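Which rules for a robot cell that works on open desktop PCs?
Asked by bemitz_bench

Hello all. At our workshop in Bronedholm we are writing house rules for a cell where one robot arm takes parts out of old desktop computers and puts parts in. The risk assessment for the arm itself is done, I am satisfied with it. My problem is the good practice around the computer: earthing, gripping force, where the parts wait, and who may reach in. Is there a standard I can follow, or must I write everything myself? My draft has 17 points and I fear it is too long for people to read.

Oksanen
You need two families of documents and they do not meet in the middle. For the arm, ISO 10218 and the guidance on collaborative use. For the parts, IEC 61340-5-1 on static. It asks for a control programme, so you must write down how the table, the fixture and the gripper fingers are earthed, and how often you check it. Printed plastic holders are easily forgotten in this. Ordinary filament can hold a charge, so measure yours before a memory module stands in it.

For the rest I would keep these rules:
Mains lead out before the case comes to the table.
Case on its side, panel off, always in the same position.
Every part has one place in the holder and goes nowhere else.
No hand inside the case while the arm is enabled.
Processor socket open only as long as the step requires.
Stop the arm if a module does not seat at the set force. Do not let it try more than 3 times.

The same kind of cell, with the holder to the left of the case: 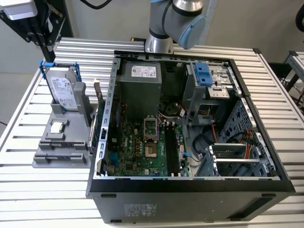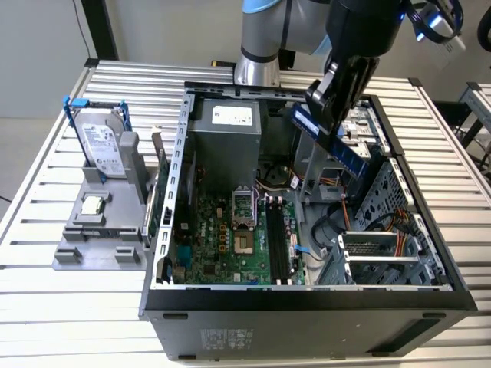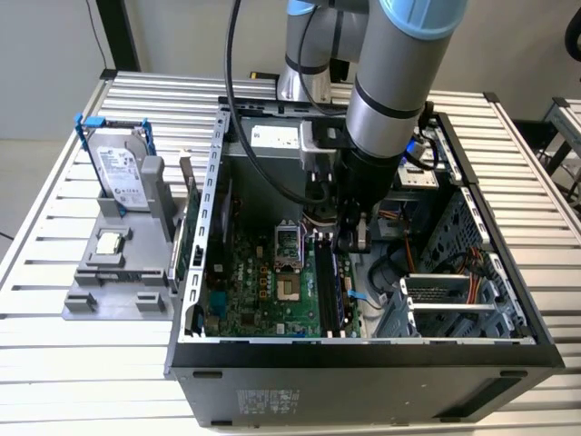 berker54
I agree with most, but the rule about hands is too weak as it is written. "Enabled" means different things on different controllers. Write which lamp or which screen the person must look at, and put it on the wall in large letters. Also 17 points is fine if the first five fit on one card.

Bemitz_bench, ask your insurer too. Ours wanted the checking list signed every morning.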